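Re: [drenden-users] wrist tracking drops out when hands cross
From: Chak-lun Lau
Date: March 29, 2019

> We have the Drenden rig up and calibrated but the right wrist keeps
> dropping out. It is worst when one hand passes over the other. The
> log shows 111 dropouts in one session. Is this a marker problem or
> a cable problem? We changed the exposure already and it made
> no difference. Also, how often do you recalibrate?

Could be either. Check the cable first, it's quicker.

Open the log and look at the gaps. If both the marker pose and the wrist sensor go missing at the same timestamp, it's the cable or the connector. If only the pose goes, it's the markers. On ours the connector on the Pravano board had worked loose and I had to reseat it twice before it stayed.

What we do before each session:

1. Wipe the marker strips with a dry cloth. Skin cream leaves a shine and the detector loses the corners.

2. Look at the edges of the squares. Replace the strip if any corner is lifting. Don't glue it back down, it never sits flat again.

3. Put the bands on snug, with a full row of squares facing up when the palms are down. Leave a loop of slack in the cable at the wrist, then bend the wrist both ways and see that nothing pulls tight.

4. Run a short two-handed task and watch the tracker live. We use towel rolling, one hand holding the near end and the other on the roll, so both bands are in view and the hands work close together.

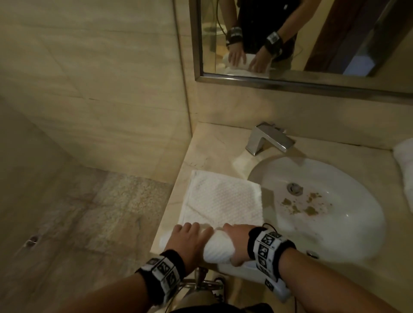

5. Save the log and compare it with the last good one. Our limit is 1,000 lost samples per session. The week the connector was bad we got 1,070, and after reseating it we were under 700.

We recalibrate when a strip is changed or the head mount has been moved, otherwise we leave it alone. The Tsao script is fine for this, but use the version from May or later. The older one swaps left and right if you start with your hands crossed.

Which firmware is on your Fokix hub? Send me a piece of the log with a few of the gaps in it and I'll take a look.

Chak-lun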